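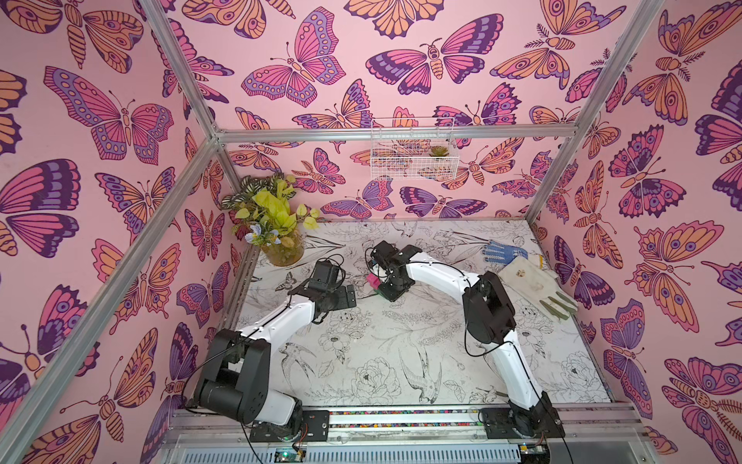 Hậu Trương got to Conen at ten past nine, with her mother's umbrella and a printed confirmation that the woman at the desk did not ask to see. The woman gave her a sticker with the number 214 on it and told her the arms were down the hall on the left, past the vending machines.

She had taken the day off for this. At Plindis, where she packed orders, the supervisor had put the open day flyer up by the time clock without saying anything about it, and it had stayed there for a week before somebody folded it and put it under a table leg. Hậu had copied down the address before that.

The demonstration room was warm. Eight people stood in a half circle, most of them men with lanyards. A young man from Conen was talking about grip. He said picking something up was the easy part to explain and the hard part to do, and then he stopped talking and let the arms go on.

One of them had hold of a small block, pink and red, just over the floor. The other waited beside it with its fingers open. Behind them the walls were covered in butterflies and moths, purple and orange, every one of them much bigger than the block. Hậu's aunt had once owned a dress with a print like that. She had worn it to two weddings and a hearing about a parking space.

"Why the wallpaper?" asked a man in a gray jacket.

"We change it," the young man said. "The arms have to work in front of anything."

The man wrote this down.

Hậu looked at the gloves. There were two of them lying on the right side, and the farther one was white knit with blue dots across it. She had gone through a lot of gloves like that. The dots wore off at the first finger and the thumb, and after that a box from Nokton, with the shiny coating they used, would slide right out of your hands. She had told the supervisor this. He had ordered the same gloves again in September.

"Do they pick up the gloves too?" she asked.

The young man turned around. He seemed glad to have the question. "The gloves are next," he said. "Soft things are harder. A block stays the same shape."

"How long does it take them?"

"To pick up a glove? It depends how it's lying."

She nodded. It was the same for her when she emptied the bin at the end of a shift. If they were balled up you had to shake them out.

A man from Shukla asked about cost, and the young man said somebody would be giving a talk on that in room 46 at eleven. Half the group moved toward the door so they could get seats. Hậu stayed where she was. She thought about block sizes, and about the tea sets they packed before the holidays — six cups, a pot, and a lid that was never in the same bag as the pot.

"Do you work with robots?" the young man asked her.

"No," she said. "I pack."

"Pack what?"

"Everything. Cups. Lamps. Last week it was garden hose."

"Hose," he said, and he took a pen from his pocket. "How do you do hose?"

She put the umbrella down against the wall and showed him with her hands.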